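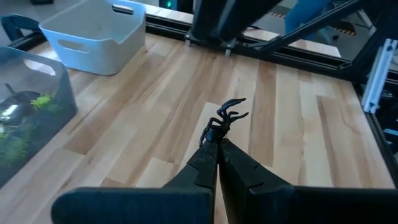 Black plastic spider, held by the body.

So you want to run your first paid workshop and you have no idea how to plan the day? I've run more than 16 of these now, and my planning still fits on one sheet of paper.

Start with the length. For a first workshop I'd go with three hours, tops. People's heads fill up fast, and so will yours!

Next, pick the one thing they should be able to do when they leave. Write it at the top of the sheet. My last one, for the sales team at Grurnden, just said "open a cold call without a script." Everything else on the page has to feed that line (I cross out a lot). 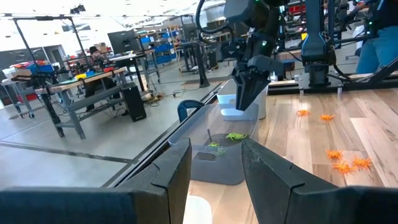

Now the exercises, my favorite part. I plan four, and I put people in pairs for all of them, so eight is a lovely group size. Give each exercise a time limit and say it out loud before anyone starts. If you need a warm-up, try "sell me this": bring a clear bin with a couple of toys in it, like those bright green spiky ones, and let each pair pitch one for a minute. Oi-ling Tang taught me that and I've used it ever since.

Leave the last 20 minutes for questions. Then send your follow-up email that same evening, with the sheet attached and the date of your next session. Mine is 19th January at Flustau, and yes, there are still seats.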